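Glaze notebook, back room
Wed 5 November

Carried on with the ash glaze tests from April. The wood ash is the same sack from Stundevley, washed twice and put through the 80 mesh. I have stopped using the unwashed stuff. It settles like concrete and Mercy is tired of chipping it out of the bucket.

Batch weights

Mixed 693 g dry of the base, recipe as on the inside cover. Split it into 5 cups. Cup 1 is the plain base. Cups 2 to 5 have red iron oxide going up one step at a time, and cup 5 also has a pinch of rutile, which I did not weigh and should have. Write this down next time.

Water was added by eye until it coated a finger and the nail still showed through. Cup 3 went thin. Left it overnight with the lid off and poured the clear water off the top in the morning.

Clay

Tiles are Larkotix buff stoneware, the new bags. Achilleas says it shrinks more than the old lot. I measured one tile and got the same as before, but one tile is not much to go on. Will mark a 10 cm line on the next set before they dry.

Firing

Bisque was fine. Glaze firing in the small electric kiln, slow to start, then medium, with a 20 minute hold at the top. The witness cones on the middle shelf were down flat. Bottom shelf cone only half over, so the bottom is still running cooler than the top. Same as last time. Mercy wants to swap the props for taller ones and leave the lowest level empty.

Results

Cup 1: pale, a bit dry at the edges. Not worth repeating.
Cup 2: weak tan, pinholes on the vertical tile only.
Cup 3: too thin, tells me nothing. Redo.
Cup 4: the best of them. Breaks lighter where it is thin. No running.
Cup 5: ran on to the kiln wash. Shelf needs grinding.

The look I am after for the insides of the deep bowls is mottled dark brown going into olive and tan, with the paler cloudy patches left in. Narrow rim, grey-brown, kept plain. Cup 4 is closer in color than I expected but too even across the tile.

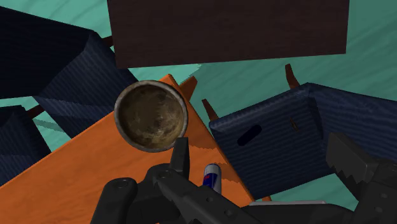 To do before the next firing

Grind and rewash the shelf cup 5 ran on.
Remix cup 3, thicker, and weigh the water this time.
Try cup 4 over cup 2, two dips, second dip on one side only.
Weigh the rutile.
Order more cones from Osov. We have one box left and half of those are chipped.
Ask Achilleas if the Mitsotakis-Vlachou frit has come in. If it hasn't, use what is in the blue tub and note it on the tiles.

Kiln is free again after Mercy's mugs come out.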